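The Soler Deposition
A Preselton mystery by Ludger Ackermann
Format: paperback, large print, ebook

Product details

Court stenographer Finn Hollmann types what people say and keeps his opinions to himself. When the transcript of a routine insurance hearing comes back from the archive with 14 lines missing, he checks it against his own notes and finds that the witness named a man who was supposed to have drowned in Edstead harbor. By the following afternoon the witness is dead, and Hollmann's notes are the only complete record left.

The Soler Deposition is the second Preselton title. It can be read without the first, although chapter 3 gives away who was behind the Plusbridge fire. 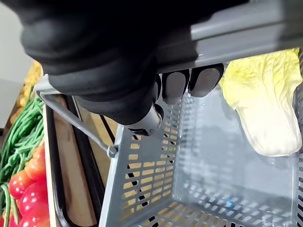 Gloved hand at the rim of a gray basket.

Editions

The paperback is a trade size with a sewn binding and cream paper. The large print edition uses the same text set in a bigger face, and the page numbers do not match the paperback. Reading groups should order one or the other. The ebook is supplied as EPUB without copy protection and includes the map of Edstead, which can be enlarged on most readers.

The first printing was limited to 600 copies and is sold out. Copies now shipping are from the second printing, with two corrections: the tide table in chapter 9, and the spelling of the harbor master's name in the last third of the book.

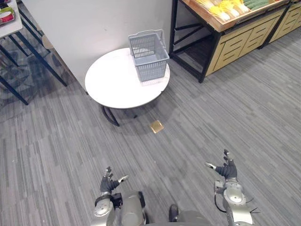
Chapters are short, roughly 14 pages each, and alternate between Hollmann's narration and extracts from the transcript. The extracts are set in a typewriter face – this is kept in the ebook if publisher fonts are switched on. With publisher fonts off, the extracts are indented instead.

Content note: one drowning, one scene of arson described by a survivor, moderate language. No violence toward animals.

Ordering

Stock number: 702
Availability: in stock (paperback, ebook); large print reprinting, due November
Returns: unread copies within 30 days

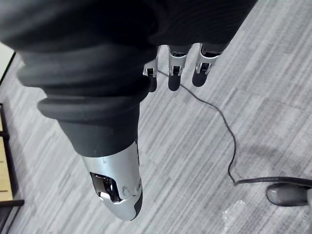

Silver thumb with a dark tip, over striped carpet.

Signed copies are available in paperback only. Enter the name for the dedication in the order notes exactly as it should appear. Dedicated copies cannot be returned unless the binding is faulty.

Also in this series: The Plusbridge Fire (paperback, ebook).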